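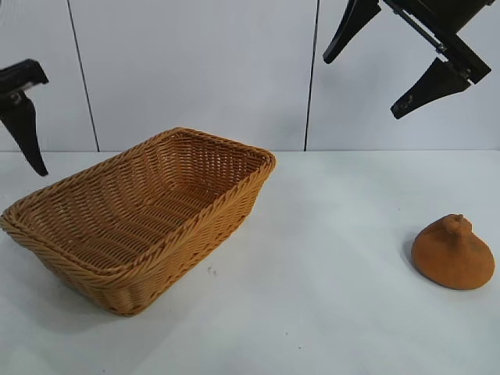 Hidby Raw Water Strainers – Frequently Asked Questions

What does a raw water strainer do?
It sits between the seacock and the pump and catches weed, shell, sand and plastic before they reach the impeller or the heat exchanger. Every engine, generator and air conditioning circuit that draws from outside the hull should have its own.

Which Hidby model do I need?
Match the strainer to the hose on your intake first, then check the flow. The Hidby 10 is for small single-pump circuits. The Hidby 142 suits most inboard engines and mid-size generators. The Hidby 684 is a duplex unit for larger boats, with 2 chambers and a changeover lever, so you can clean one side while the other stays in service. If your pump's rated flow is close to the limit printed on the strainer label, go up a size. A strainer that is too small will starve the pump as soon as it picks up any weed.

Can one strainer feed two pumps?
We don't recommend it unless the strainer is rated for the combined flow of both pumps running together. An air conditioning pump and an engine pump on the same line will pull against each other, and the weaker one may lose prime.

Where should it be mounted?
For self-priming engine pumps, mount it somewhere you can see and reach without lifting heavy panels. For centrifugal air conditioning pumps the strainer has to be below the waterline and below the pump, with hose that rises steadily all the way. Any loop or dip will trap air. Leave enough space over the lid to pull the basket straight up.

Which way does the water flow?
There is an arrow cast into the body. Water enters at the side marked IN and passes from the inside of the basket outward. If the hoses are reversed, debris collects around the outside of the basket and drops into the outlet when you lift it.

How often should I clean the basket?
Check it before every trip, and daily if you are running air conditioning at the dock. In warm, weedy water you may need to check twice a day. July and the weeks after it are the worst for most of our customers.

How do I clean it?
Turn off the pump and close the seacock. Undo the wing nuts evenly and lift the lid. Take out the basket, tip it into a bucket and rinse it from the outside in. A soft brush is fine. Don't use a wire brush on the mesh. Wipe the gasket and its groove, refit everything, open the seacock and look for leaks before you start the pump. Then check for water at the overboard discharge.

My pump runs but no water comes out after cleaning. What's wrong?
Most likely air is trapped in the line. With the seacock open, loosen the lid slightly until water weeps from under it, then tighten it again. If no water comes, the intake itself may be blocked.

The lid is leaking. Do I need a new strainer?
Usually not. Look for grit under the gasket, a gasket that has gone flat, or wing nuts tightened unevenly. Hand tight is enough. Pliers will crack the lid. Gaskets should be replaced every second season.

I see bubbles under the clear lid. Is that normal?
A few for the first minute or so, yes. A steady stream means air is getting in on the suction side – check the hose clamps, the lid gasket and the drain plug.

Is the drain plug the same on all models?
The 10 and the 142 share a plug. The 684 takes a larger one, and you will need one for each chamber.

How do I winterize it?
Close the seacock, remove the drain plug and let the body empty. Leave the plug out and tie it to the handle so it doesn't get lost. If you run antifreeze through the system, use the nontoxic propylene glycol type. Alcohol-based products can cloud the lid.

Will Selano baskets fit a Hidby body?
No. The diameter is close, but the Selano basket is shorter and leaves a gap at the top that lets debris past.

Do you still stock parts for the old Abbasi strainers?
We have gaskets and lids. Baskets are made to order at our Lunomton shop and take about 10 working days.

Who do I contact for help?
For sizing and installation questions ask for Nighat Dogar. For parts and returns, ask for Yasir Rajput. The phone is answered from 8 a.m. – messages left over the weekend are returned on Monday. Please have your model number ready. It is molded into the underside of the lid.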